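Section 4. Starting a Shift with the Counter Arm

Applies to the Vorell counter arm in the Enetti staff kitchens. Revised Apr 21, 2018 by Bethel Derese.

The arm takes over the wiping, fetching and setting down that kitchen staff used to do between orders. Cooking decisions stay with the person on shift. Your job title and hours are the same as before. The start-of-shift check is new and is counted as paid work.

4.1 Before you switch on

1. Sign in at the Moges panel with your own code. Do not share codes.
2. Look at the counter. Leave it clear between the front edge and the cooktop.
3. Check that the cooktop is off and cool before the arm is allowed near it.
4. Look over the white covering on both fingers. Creases and smudges are fine. A ragged edge low down, where the black material shows, goes in the log.

CAUTION: Do not pull at a lifted edge or trim it with a knife.

5. Press Home, then Close. The fingers should come together with a narrow gap between them.

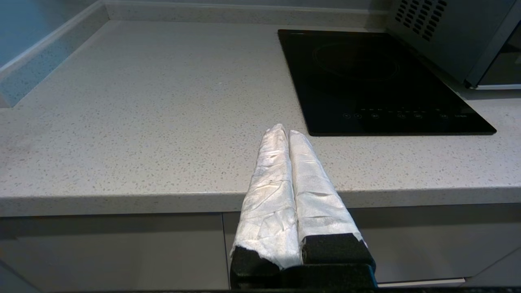 4.2 Handing over the counter

1. Say "arm on" aloud so that anyone else in the kitchen hears it.
2. Turn the key to Shared and step back behind the floor line.
3. Press Reach. The arm moves over the counter at its slow setting. Keep a hand near the stop button until it settles.
4. If the fingers are over the cooktop glass when it settles, press Stop and run Home again. After 2 failed tries, call Arkaditz support and work the counter by hand.

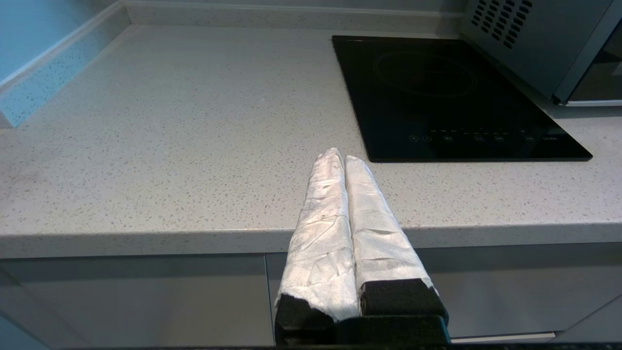
Working by hand is always allowed. You do not need a supervisor's permission to turn the key back to Manual, and the panel does not record it against you – it only records the time.

Note: The touch controls on the cooktop are for staff only. The arm has no task that uses them.

4.3 What goes in the log

Write down any stop you made and any task you took back from the arm. Short entries are fine. The finger coverings are replaced at 2,000 cycles, or sooner if the log shows a tear getting longer. The cycle count is on the second page of the panel menu.

Staff who worked here before January have asked who does the deep clean. It is still done by the closing shift, with the key at Off and removed.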